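3.2 Patterned surfaces and the judgment of distance

The second group of stimuli concerns repeated patterns on vertical surfaces. In the earlier literature on interior finishes, pattern was mostly treated as a matter of taste, and the question of how it changes the perceived size of a room was left to handbooks for decorators. These handbooks give advice which is often contradictory. One of them says that a small, dense pattern makes the wall come nearer; another says that the same pattern makes the wall lose its position, so that the room feels larger. We wanted to test both claims with the same people and the same rooms.

For this purpose we used the Sitley set, which contains 128 color photographs of interiors of different scale, from cupboards and display boxes to halls. Each photograph was judged by 51 participants, who had to estimate the depth from the front edge of the floor to the back wall, and afterwards to give a rating of visual comfort on the Fullari scale. The participants did not know that pattern was the subject of the study. They worked alone, in a room with constant light, and they could take as much time as they wished.

The chevron deserves special attention among the patterns. It has no horizontal line on which the eye can rest, and when it is turned so that the zigzag runs vertically, the usual cues of perspective become weaker. On a side wall the tiles become narrower with distance, as in any pattern, but the viewer must compare slanted shapes with other slanted shapes, and this comparison is slow. The effect is strongest when the contrast between the two tones is high (Figure 4).
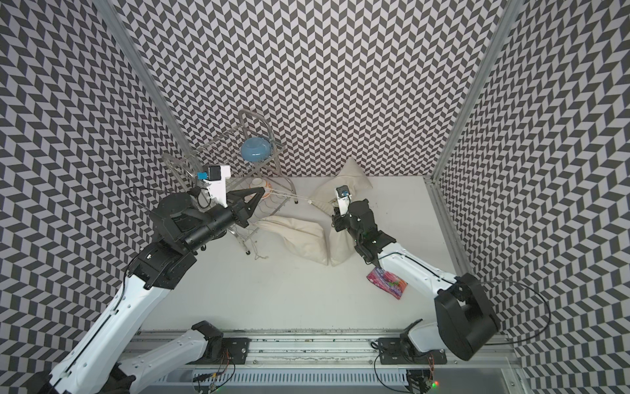 Figure 4. Black and light gray chevron on three walls, with a plain white floor.

In rooms of this type, the corners carry much of the information. If the pattern passes from one wall to the next without any interruption, participants tended to place the back wall too far. If the corner is marked by a post, a strip or a change of color, the error becomes smaller, and in several cases it disappears. We therefore coded every photograph for the presence of a visible corner mark. The coding was done by the first author and repeated by Kirsty Sheehan, and the few disagreements were solved by discussion.

The floor was coded separately. A plain floor of a light tone gives the viewer almost no texture gradient, so the walls must do the work alone. This is the opposite of the situation in the Chacko experiments, where the walls were painted and the floor was tiled. We believe that this difference explains a part of the disagreement between the two traditions, although it cannot explain all of it – the Chacko participants also stood inside the rooms and could move their heads.

Comfort ratings followed another logic. High contrast was disliked on large surfaces, as was expected, but the presence of a calm floor raised the rating for every pattern except the checkerboard. For the chevron, the participants who disliked it most were not the ones who made the largest errors of depth. The two measures are treated as independent in the analysis of Section 4.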